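Support > Flirkden Teaching Program > Frequently Asked Questions

What is required of a new operator?
Operators complete 40 practice runs by remote control before any of their work is recorded. Tratik provides the training at its Bonby site.

Which objects are used?
The first course uses toy fruits and vegetables – the blackberry is small, the orange is large, and each calls for a different grip.
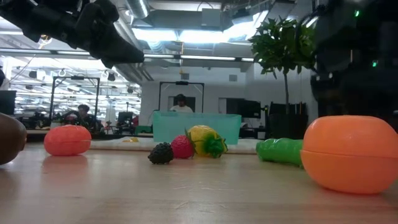 Several operators have told us that the small pieces took them longer to learn than the large ones, and asked for extra time. Additional sessions may be requested through the Cheung desk.

Must both arms be moved at once?
No. One arm may be held clear of the table while the other works. Operators should keep a steady pace, as pauses are recorded along with the motion.
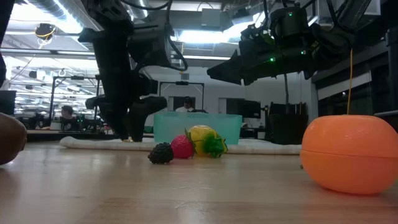
Could a failed attempt be kept, one trainee asked, if the second try succeeds? It may, provided that the attempt is marked as a recovery. A full set consists of 100 accepted runs.

Contact: Flirkden Program Office, extension 354 | © Tratik | Back to top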